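Bok-nam Ki
26 September 2020

1/ A thread on why old rooms sound the way they do, and why most advice about fixing them is aimed at the wrong frequency. Long. Mute me if you came for the bread posts.

2/ Background: I measure rooms. Mostly village halls, small chapels, the odd school. In June I was at a meeting hall in Flestside, built in 1810, where people in the back rows can hear that someone is talking but can't tell what is being said.

3/ The usual complaint is "it echoes." An echo is a separate, late copy of a sound. What people mean nearly every time is reverberation, a dense tail with no single arrival you can point to. The two have different causes and different fixes.

4/ The standard number is RT60, the time a sound takes to drop by 60 dB after the source stops. You rarely get a clean 60 dB of decay above the background noise, so you measure 20 or 30 dB and extrapolate. Those are reported as T20 and T30.

5/ If T20 and T30 disagree by a lot, the decay isn't a straight line and a single figure is hiding something. Usually it's two spaces joined by an opening, each with its own decay. Galleries do this. So do stairwells with the door propped open.

6/ Sabine's formula, metric version: RT = 0.161 x V / A. V is volume in cubic meters. A is total absorption in square meters, meaning each surface area times its absorption coefficient, added up. It's more than a century old and still the first thing I write down.

7/ It assumes the sound field is diffuse, with energy arriving evenly from all directions. Flestside isn't like that. The walls are hard plaster, the floor is stone, and nearly all the absorption sits in one place (the pews, when people are in them).

8/ When absorption is concentrated on one surface, the formula predicts a shorter decay than you get. Sound bouncing between the two side walls never visits the pews. It just goes back and forth at ear height until the plaster wears it down.

9/ That back and forth has a name, flutter. Stand between two parallel hard walls and clap once. If you hear a zip or a buzz, there it is. You don't need any equipment, and I'd do this before paying anyone, me included.

10/ Now the frequency problem. Thin foam tile, the stuff everybody buys first, absorbs well at high frequencies and does almost nothing at low ones. A porous absorber works where the air is moving, and right at a wall the air is hardly moving at all.

11/ Particle velocity peaks a quarter wavelength out from the wall. At 125 Hz the wavelength is 2.7 m, so the peak is nearly 70 cm out. A tile 2.5 cm thick has no real business with that wave.

12/ So you cover a wall in foam, the top end goes dead, the bottom stays put, and the room sounds boomy AND dull. I have been called in after this more often than before it.

13/ Better: fewer panels, 10 cm thick, mounted with a 10 cm air gap behind. The gap costs nothing and moves the working range down. Mineral fiber of moderate density is fine. Denser isn't automatically better, as past a point the wave reflects off the face.

14/ Cover it with cloth you can blow through. If you can't feel your breath on the other side, pick another cloth. A painted canvas print stretched over a panel will throw back most of the treble.

15/ Two contractors quoted for Flestside. Stalora wanted 39 panels, all on the ceiling. Erkamgate wanted 23, split between the side walls and the rear wall. Same panel, same thickness.

16/ I'd take the second layout. The ceiling one puts more absorption in the room on paper, but it leaves the side walls facing each other untouched, and the flutter lives there. Total area isn't the whole job -- position counts.

17/ Someone will ask about egg cartons. No.

18/ Someone will ask about curtains. Heavy curtain, hung at double fullness, 15 cm or so off the wall: useful from the mid frequencies up. The same curtain flat against the wall does a good deal less.

19/ Software. I use Yoo for the measurements. Swept sine, logarithmic, played through a speaker that is as close to omnidirectional as I can carry up a flight of steps. The program turns the recorded sweep into an impulse response.

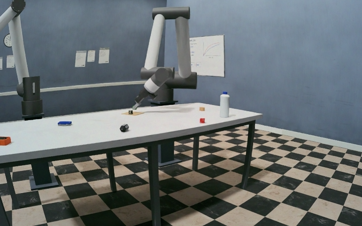

20/ The sweep beats a balloon pop on two counts. It repeats exactly, and a longer sweep puts more energy into the low end, where a balloon has very little. I still carry balloons. Batteries run out.

21/ Positions: two for the source, six for the microphone, none within a meter of a wall. Average the decay times per octave band. Don't average across bands and quote one number, or if you must, say which bands went into it.

22/ For speech I care more about C50 than RT. It's the ratio of energy in the first 50 ms to everything after, in dB. Early reflections help the talker. Late ones cover up the next syllable.

23/ In the back row at Flestside, C50 at 1 kHz was negative with the hall empty. In the front row it was comfortably positive. Same decay time in both rows, near enough, which tells you how little RT says about any one seat.

24/ With 29 people in the pews the back row improved, but still not to where I'd want it. An adult in a coat is a decent absorber at mid frequencies. Winter meetings in that hall are easier to follow than summer ones, and I'd been told so before I measured anything.

25/ Cheapest change on the list: move the talker. They stand in the middle of the long wall out of habit. Putting them at the short end, with the hard wall close behind, gives everyone a strong early reflection for free.

26/ Second cheapest: talk slower. The tail from one syllable needs time to fall before the next one lands. The clergy who used these buildings knew that, and it's why a sermon voice sounds like a sermon voice.

27/ Octave-band tables for both source positions are typed up. Reply if you want them and I'll send the text file. The 63 Hz row is junk -- there was a tractor.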